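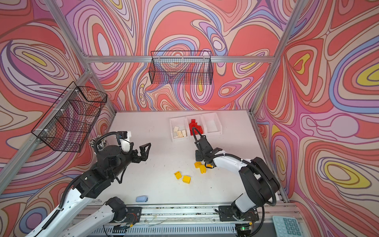 Main page Contents Topics Recent changes Contribute

Automation > Planning and procurement > Tabletop work cells

Tabletop work cell budgeting

Tabletop work cell budgeting is the process of estimating, approving and tracking the cost of a small robotic workstation. Such a workstation usually has one or two light arms fixed to a bench or table, with a set of parts for the arms to handle. The term covers the purchase of the arms and everything needed to put them to use, including mounts, cabling, cameras, computers, enclosures, spare parts and staff time. It is used mostly by teaching labs, research groups and small manufacturers.

Scope

A budget for a tabletop cell is normally divided into capital costs and running costs. Capital costs are paid once and include the arms, grippers, table, frame and control computer. Running costs recur each year and include replacement fingers, cables, software support, calibration and operator hours. Some organizations keep a third heading for work on the room, such as added outlets, network drops or a stronger floor.

The arms are the most visible purchase and are often the first to be priced. In many small projects they take up less than half of the total. Buyers who request money for the arms alone commonly return for a second approval before the cell can run.

Single-arm and two-arm cells

The choice between one arm and two has the largest effect on the total. A second arm adds its own gripper, power supply, cabling and wrist camera, and both arms must be mounted so that their reach overlaps. If the arms share a rail, the rail has to be bought in a length that leaves room for both carriages.

Two arms are generally justified when the task calls for handing a part from one side to the other, holding a part while it is worked on, or covering a table wider than one arm can reach. Sorting loose parts into bins can be done by a single arm. Buyers still choose two arms for sorting when the same cell will later be used for assembly. 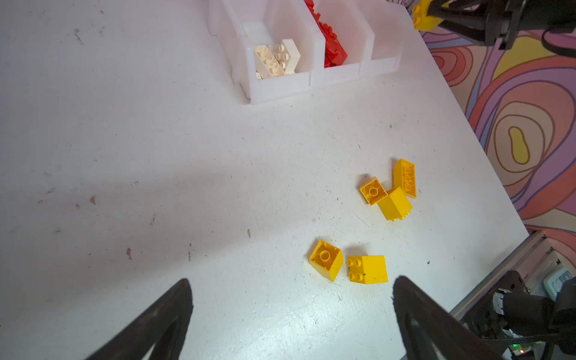 Grippers and wear parts

Two-finger grippers are the usual choice for small rigid parts such as toy bricks, caps and blocks. They are simpler than multi-finger hands and cheaper to repair. Fingers should be budgeted as wear parts, along with any pads or sleeves fitted to them. A common practice is to order one spare set per arm with the first purchase and to review use after 100 hours of operation.

Parts that can land in several positions, including upside down or on their sides, place more demand on the gripper and camera than parts fed in a fixed position. A plan should state which case applies. A mechanical feeder costs more at the start but may allow a simpler camera and less setup time.

Frame, enclosure and work surface

Aluminum extrusion is widely used for frames. It can be cut to length and bolted together, and brackets for cameras or storage can be added later. Wall panels are priced separately. Plain panels are used where a steady background is wanted, and printed panels where the vision software is to be tested against a busy one. Bins, baskets and sample parts are low in cost but are often left out of the first estimate.

Quotations

Quotations for the same cell can differ widely in what they include. Points to compare are:

- whether cables, power supplies and mounting plates are included
- warranty length and who pays for return shipping
- whether software updates are charged by arm or by site
- delivery time for spare fingers and motors
- hours of setup and training

Payment in stages is common. A typical arrangement is 50 percent on order, 30 percent on delivery and the rest after an acceptance test. The test should be written down before the order is placed and should name the parts to be used.

Case: Plivach training shop

The training shop at Plivach planned a two-arm sorting cell and asked for quotations from Gandosano and Trarkeck. The Gandosano offer had the lower price but left out the rail and frame. The Trarkeck offer included both, with 2 years of support. After the missing items were added, the Gandosano total was higher, and the shop ordered from Trarkeck in December. Floor space and power had been approved under an earlier plan and were not charged to the project.

Reserve

Most planning guides advise a reserve for items that were missed or changed during setup. The Ebrahimi method, used by some teaching labs, sets the reserve by heading and gives the largest share to cabling and mounts. Unspent reserve is moved to spare parts at the end of the first year.

See also

Acceptance testing
Linear rail
Parallel gripper
Total cost of ownership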